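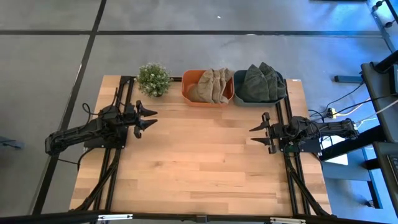 Tecnología Textil I. Apuntes de la unidad 4: ligamentos fundamentales

Última actualización: 23 de septiembre de 2021
Categoría: Materiales docentes > Tejeduría

4.1. Concepto de ligamento
Se denomina ligamento a la ley según la cual se cruzan los hilos de urdimbre y las pasadas de trama. Su representación se efectúa sobre papel cuadriculado; cada cuadro relleno indica un hilo de urdimbre que pasa por encima de la trama.

4.2. Tafetán
Tiene el curso mínimo posible, de dos hilos y dos pasadas. Ambas caras presentan el mismo aspecto.

4.3. Sarga
El punto de ligadura se desplaza en cada pasada, lo que origina un cordoncillo oblicuo. El curso mínimo es de tres hilos.

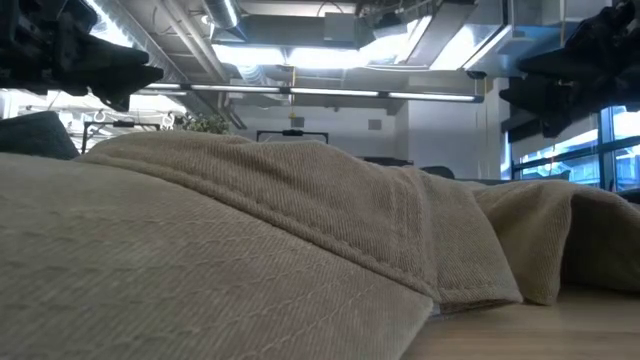
Fig. 1. Tejido de sarga caqui, con doble pespunte junto al pliegue.

La inclinación del cordoncillo depende del escalonado y de la relación entre las densidades de urdimbre y trama. Con escalonado de uno y densidades iguales, el ángulo es de 45 grados.

4.4. Raso
Los puntos de ligadura se distribuyen sin contacto entre sí. El curso regular mínimo es de cinco hilos.

Ejercicio
Dibújese una sarga de curso cuatro, efecto urdimbre, y repítase hasta completar 12 hilos. La entrega se dirigirá a la profesora Tahira Shaikh antes del comienzo de noviembre.

Compartido 28 veces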